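Dodeslow Dish Lending
Frequently Asked Questions

Last change of this page: August 25, 2022

Dodeslow lends plates, mugs, bowls, cutlery and serving pieces to people in Verkden and the villages near it. On this page I answer the questions which come most often by mail and at the counter. If your question is missing, please write to me and I will answer as soon as I can.
Loan Nông
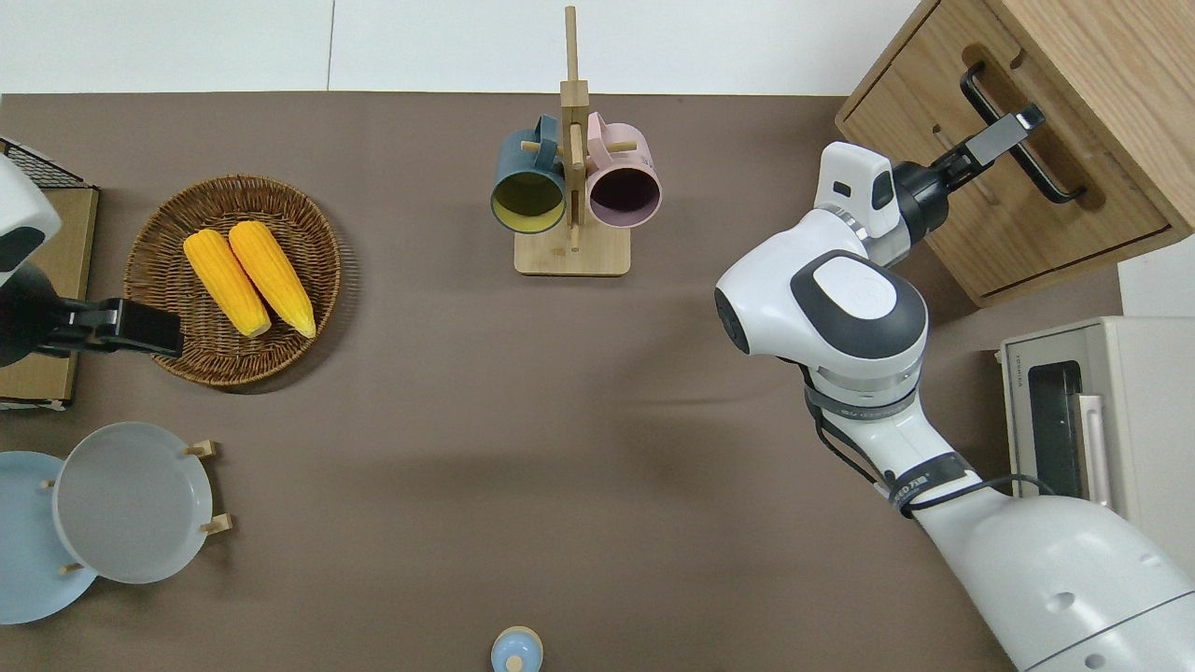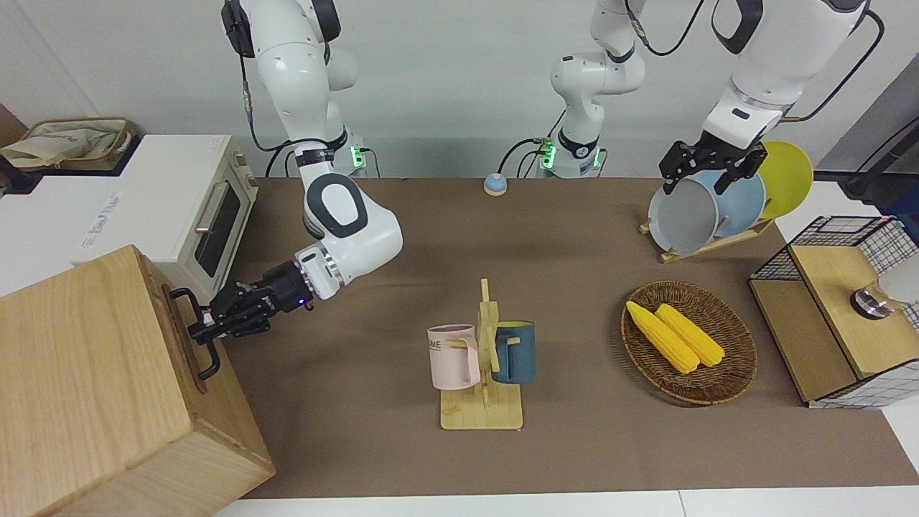
Mugs on a wooden stand in the first picture, and plates in gray, light blue and yellow in the second.

BORROWING

Who can borrow?

Every adult person with an address in Verkden or in one of the neighbor villages. Schools, clubs and small companies can borrow too, but one person must sign with his or her own name. We do not lend to restaurants for their daily business.

Do I have to become a member?

No. Members pay a yearly fee in January and then they borrow without a fee for each time. If you borrow only for one birthday, it is cheaper for you to pay the single fee. If you plan two parties or more in the same year, please ask me to compare the prices for you.

How many pieces do you have?

At the last counting there were 1292 pieces, with the cutlery included. Please do not plan with this number for your wedding, a good part of it is teaspoons.

How do I make a reservation?

By mail, by telephone or at the counter. Tell us the day of your event, the number of guests and what you will serve. The last one is important. Soup needs other plates than cake, and many people remember the soup only when they are already at home.

Until January we used a booking calendar with the name Koda. It is closed now. If you still have a Koda link saved in your browser, a reservation made there does not arrive to us.

How early should I reserve?

For a small dinner, one week before is normally enough. For May, June and December I recommend you to write two months before. If you are too late, ask anyway. Sometimes a party is moved and the dishes become free.

How long can I keep the dishes?

The usual time is three days: one day to bring them home, one day for the event, one day to wash and return. A longer time is possible when no other person is waiting. Please ask before the three days are finished, and not after.

Can I choose the colors?

You can wish, and I will try. The colored plates were bought at different times and from different makers, so there are not big numbers of every color. For a table with more than a few guests we usually mix. If you need all the plates the same, take the white series, which we have in the biggest quantity.

Is the old blue series from 1982 still available?

Yes, but only for pick-up by the borrower, with no transport service. It was given to us by the Lahlou bakery when they changed their café, and the factory does not make it any more. It cannot go into the dishwasher and it cannot go into the microwave.

COSTS AND DEPOSIT

How much is the deposit?

It depends on the number of crates. You pay it at pick-up, by card or in cash, and you receive it back when the crates are returned and checked. For card payments the bank may need several days until you see the money.

What happens if something breaks?

Please put the broken piece in a paper bag and bring it with the others. Write "broken" on the bag! We take the price of the piece from your deposit according to the list at the counter. One small plate is not a tragedy and you do not need to write a long letter of apology, although I have received some very nice ones.

Please do not glue. A glued cup can open again when hot tea comes in.

What if I lose a piece?

Look first in your own kitchen drawer. Our forks have a small D on the back of the handle. If you find the fork later, you can bring it at any time and we give the money back, even after one year.

PICK-UP AND RETURN

Where do I pick up the crates?

At our counter, in the yard behind the Lahlou bakery. You can stop the car in the yard for loading. The gate is narrow, and with a trailer it is better to stay on the street and carry.

How heavy is one crate?

A crate full with dinner plates is heavy and should be lifted by two people. Crates with glasses are lighter but they are less comfortable to hold. If you have a problem with your back, say it when you reserve and we will divide your order in smaller crates.

Can you deliver?

Inside Verkden yes, for an extra fee, on working days. We bring the crates to the house door. Stairs are possible only when it was agreed before.

Must I wash everything before the return?

Yes. Please wash, dry well and put every piece back in its own crate. The list inside the lid says what belongs where. If you cannot wash, order the washing service together with your reservation. Then it is enough to remove the food and stack the plates.

WASHING AND CARE

Which pieces can go in the dishwasher?

White series: yes.
Colored plates and mugs: yes, on the gentle program.
Blue series of 1982: no.
Cutlery with wooden handles: no.
Wooden boards, boxes and stands: no, wipe them only with a damp cloth.

There are brown rings in the mugs. How do I take them away?

These come from tea and coffee. Put one spoon of baking soda in the mug, add a little warm water, wait for some minutes and rub with a soft sponge. Do not use steel wool, it makes fine scratches and then the tea stays even better the next time.

How should I store the mugs during the days I have them?

On a shelf with the opening up, or hanging by the handle if you have hooks. I ask you not to put them one inside the other. Two mugs which are stuck together are difficult to separate, and often it is the handle that breaks.

The plates have gray lines. Did I damage them?

Probably not. Such lines are mostly metal from knives which stayed on the glaze. A cleaning paste for ceramic cooktops takes them away. If the line remains, return the plate as it is and tell me which one.

OTHER QUESTIONS

Do you accept dishes as a gift?

Sometimes. We are happy for complete sets of plates and for plain cutlery. We cannot take single glasses, dishes with gold edge or anything with a crack. Please send a message first and do not leave boxes in the yard when it is closed.

Can I buy a piece that I liked?

Normally not. Once a year, in January, we sell the pieces which are no longer enough for a set. The day is written on the door of the counter two weeks before.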